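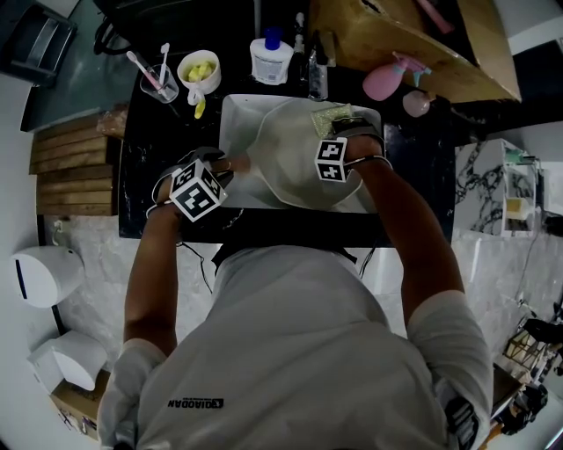
I have a grumble about the way we talk about hard problems, and it starts with the phrase "in the worst case". I've been teaching an evening class on algorithms for 8 years now, and every July, when I sit down to rewrite my notes, I get stuck on the same page. It's the one where I tell a room of perfectly sensible adults that a problem is NP-complete and so they should give up on solving it exactly.

They nod, they write it down, and then they go to work and solve it exactly before lunch.

Mutua Biwott was the first to call me out on it. He had taken my class, learned that satisfiability was the great wall of the subject, and then got a job at Preltis where they throw enormous formulas at a solver all day long. Most of them come back in seconds. He sent me a very polite email asking what precisely I had been so gloomy about! I wrote back something pompous about asymptotics and felt bad for a week.

Now, I'm not saying the theory is wrong. Cook's theorem is lovely (and Karp's list from 1972 is still the paper I'd give to anyone who thinks computer science is just typing). What bothers me is what we do with it in the classroom. A worst-case result tells you that some family of inputs is nasty, assuming P and NP are different. It says nothing about whether your timetable for 941 pupils belongs to that family, and I think we let students believe it does.

Azadeh Fallahi disagrees with me about this, loudly. Her view is that beginners need the wall first, and that if you tell them solvers are usually fine they'll never learn why a reduction matters. She has a point - I've marked enough homework to know that people will skip a proof given half an excuse. But she also had a formula with only 2558 clauses that ran all night and never finished, and she brings it out at every opportunity as if it settled things. To me it makes the opposite case. Why that one? It's a great question, and our standard syllabus gives a student almost nothing to answer it with.

So this year I'm swapping the order. We'll start with a solver and a pile of puzzles, find some that are easy and some that are horrible, and only then ask what hardness means. Reductions come in after that, when people want them. I'll probably have to drop the lecture on space complexity to fit it in, and Azadeh has already told me what she thinks of that.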